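Notebook, garment folding, perception and grasp planning
March, started 9:40

Goal for today: find out why the grasp point proposer chooses bad points when there is more than one garment on the bed. Rima Sabbagh reported it after the last training run. On single garments the proposer is good enough now. With two garments in a stack it often gives a point on the wrong one, and then the folding policy has no chance.

Set-up

Code is the Stadon branch, with the new hem detector switched on. Camera calibration is the same as last week, I did not touch it. The policy checkpoint is the one Rima named Nassar. I keep these names here for the colleagues at Billarton, who use other names in their repository and asked me two times already which one is which.

I took 109 episodes from the bedroom set and ran the proposer offline on each of them, only on the part before the first contact. In 29 of them the selected point was on the lower garment or on the bedspread. I went through all 29 by eye and wrote a short note for each.

What I found

The largest group is grey on dark blue. I expected the opposite problem, that a dark garment would disappear for the segmentation. The mask of the navy garment is fine. It is the grey one which loses its lower edge, and it loses it near the gripper.

The reason is the shadow. When the two fingers come close to the cloth they put a dark patch on the light fabric, right between the pads. The colour of this patch is near to the colour of the navy garment, so the segmentation joins them and the hem of the grey one is drawn too high. The proposer then moves the grasp point up, away from the true edge.

The second thing is the bedspread. It has fine stitched ridges, all running horizontally, and the hem detector likes horizontal lines very much. Without the garment mask to stop it, it finds a hem everywhere. The pale printed shapes are less of a problem than I thought.

The frame below I use now as the reference case, because it has most of this together: light gray on navy, the shadow between the pads, the ridges behind, and also the orange and black stripes just under the lower hem, which the detector gave a higher score than the hem itself.

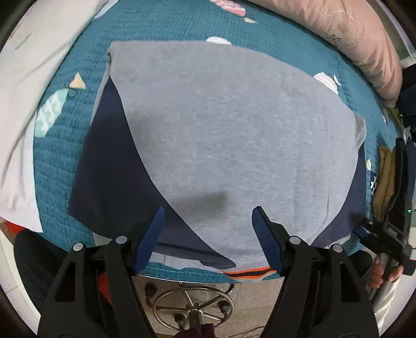
Changes tried

1. Shadow mask. We know where the pads are from the gripper opening and the calibration, so I project the area between them on the cloth plane and lower the weight of colour there. Texture keeps the full weight. The grey fabric is heathered and this texture is still readable in the shadow if exposure is not too low.

2. Ridge filter. I estimate the main direction and spacing of the bedspread lines in a region without garment, and remove edges which fit both. Spacing alone was not enough. Direction alone removed real hems.

3. Penalty for striped edges. A hem should have one side cloth and other side something else. If there are several parallel edges close together, the score goes down. This is a hack and I am not proud of it. It will fail on a striped shirt.

4. Second gripper. Its jaws come in from the right in many episodes and the old self-mask covers only our own fingers. I added it to the mask by the shape model. No trouble so far, but the mask is 5 pixels too thin on the outer side of the jaw.

Result

On the 29 bad episodes, with changes 1 and 2 together, most of the points move back to the upper garment. I will not write a number until Rima has checked my labels, as I made them late and a few are doubtful. Change 3 helps in the reference case and makes one other episode worse.

Run time of the proposer went up. It must stay under 100 ms for the control loop, and with the ridge filter it sometimes goes over. Estimating the ridges once per episode should be sufficient, the bedspread does not move much.

To do

Move ridge estimation to the start of episode.
Ask Zudivier if their simulator can render finger shadows, ours cannot.
Re-run all 109, not only the bad ones, to see what I have broken.
Send the label file to Rima.
Fix the jaw mask.

Stopped 17:15. The full run is in the queue.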